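Wrapping Hoses and Awkward Shapes With Tape and Plastic Film

24 Mar 2024

Most advice on wrapping things for protection is written by people selling the wrap. I have used plenty of it, in a garage, in a rented workshop and for one house move I would like to forget, and I think about half of what gets wrapped didn't need it. The other half was often wrapped badly, me included.

This page covers two jobs: taping a join or a worn section on a ribbed hose, and covering an odd-shaped part with clear plastic film so dust and splashes stay off it. They get lumped together because both come off a roll. They call for different habits.

What you need

Black vinyl tape, the stretchy kind
Plastic film, thin and clear enough that you can see what is under it
A dry rag and some rubbing alcohol
Scissors, not a knife
A marker

You will see kits for this. The Pistlow cover kit is the one that gets recommended to me most, and as far as I can tell it is film, tape and a plastic cutter in a nice bag. Buy it if you like the bag. I bought a 1,000 foot roll of plain film and expect to leave it to somebody in my will.

Before you start, ask whether to wrap at all

Tape hides things. A split in a hose under six layers of tape is still a split, and now you can't see it getting longer. If the hose carries anything under pressure, or fuel, or gas, stop reading and replace it. Tape on a shop vacuum hose or a dust line is fine. I would also put a drain hose in the "replace it" group, though I know people who have had tape on theirs for years and will tell you so.

Film hides less but traps moisture. Anything that gets warm, or that was damp when you covered it, will be sitting in its own weather under there. And keep both tape and film away from heaters, motors that run hot, and vents. If a thing has a fan, it has one for a reason.

Switch off and unplug whatever you are working on. If it can move by itself, make sure it can't while your hands are on it.

Part one: taping a ribbed hose

Clean the section and give it a full 10 minutes to dry after the alcohol. People skip this and then blame the tape.

Start on the smooth end piece if there is one. Ribs are a terrible place to begin because the tape only touches the high spots. Get two full turns onto something flat, pulling just hard enough that the tape narrows a little, and then work your way onto the ridges.

Overlap each turn by half the width of the tape. Every package says this. It happens to be right.

Keep the tension even going over the ribs. You can't get it perfectly flat and you should be suspicious of any photo where it is. Wrinkles are all right. A wrinkle that runs the whole way from one edge of the tape to the other is a channel for dust, so press those down with your thumb or go over them again.

Relax the tension completely for the last turn. Stretched tape creeps back and leaves a gummy edge that picks up every hair in the building. Cut it with scissors. Tearing stretches it again.

Then bend the hose the way it will bend in use. If the tape lifts or the hose kinks at the edge of the wrap, you have made a stiff section that is too long. Take it off and do a shorter one.

Part two: covering a part with film

Cut more than you think, but not much more. A loose piece flaps and catches on things. For something about as thick as a forearm, I cut a length that goes around twice and stop there.

Lay the film on, smooth it from the middle toward the ends, and tape the edges down to the film itself wherever you can. Taping to a painted or matte plastic surface is how you end up spending Sunday afternoon rubbing off glue. 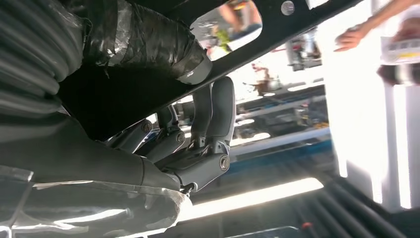 Shiny black tape next to the ribbed hose, and creased film with taped edges low on the left.

Leave every joint and pivot clear. This is the step I see done wrong more than any other. Film that crosses a hinge will bunch up the first time it closes, and after that it either tears or gets pulled in. Stop well short on each side. If the joint needs covering too, use a separate loose sleeve, and check it every time you move the part.

Bolt heads should stay clear as well if you will ever need a wrench on them. You will.

Don't chase the creases. Film on a curved surface creases, and pulling it tighter only moves the crease somewhere less convenient. What matters is that the edges are down.

About the special tapes

I tried Burnora 771, a self-bonding tape sold at a price that made me expect a lot. It sticks to itself and leaves no glue behind, and I will give it that. On ribs it did no better than the cheap roll. It also has to be cut off, so "reusable" on the box is a stretch. Mine was on a hose for 60 days before I took it off to look underneath, and the cheap tape beside it was in the same condition. One hose in one garage proves very little, and I would say the same to the people who leave five-star reviews after a weekend.

Taking it all off again

Peel tape back slowly and low, close to the surface. Any residue comes off with rubbing alcohol on most plastics, but try a hidden corner first. Film can simply be cut, with the scissors pointed away from the hose.

Write the date on the last layer of tape with the marker. Next March, when you find the thing again and can't remember whether it was you who wrapped it, at least you will know how old it is.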